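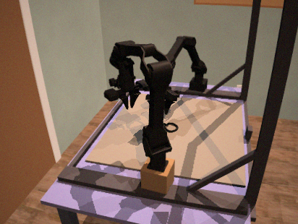

How to Refinish a Tabletop with Milk Paint

Posted by Seon-mi Noh, Apr 10, 2022

I have painted a lot of tables over the years, and milk paint is still the one I come back to when I want a soft, flat color with a bit of life in it. It does ask for some patience (my first one flaked like a croissant!), so please read all the way through before you open the bag.

Start by washing the top with warm water and a drop of dish soap, then let it dry overnight. Sand with the grain using 180 grit until the old shine is gone, and wipe off the dust with a damp rag. If you are going over varnish, stir a bonding agent into your first coat.

Mix equal parts powder and warm water in a jar, shake it for a couple of minutes, and let it sit for 15 more so the lumps can soften. Strain it through an old stocking if it still looks grainy. Only mix what you'll use that day, as it spoils by morning and smells like it.

Brush on a thin coat in long strokes and don't fuss over the streaks, they nearly always settle down by the second coat. Give it two hours, rub lightly with 400 grit, and paint again. Pale colors over dark wood may want a third.

Finish with hemp oil or a water-based topcoat. My friend Myung-ja Ma swears by wax, and it's lovely on a dresser, but on a table where people set down hot mugs I'd go with the topcoat. Wait a week before you put anything heavy on it.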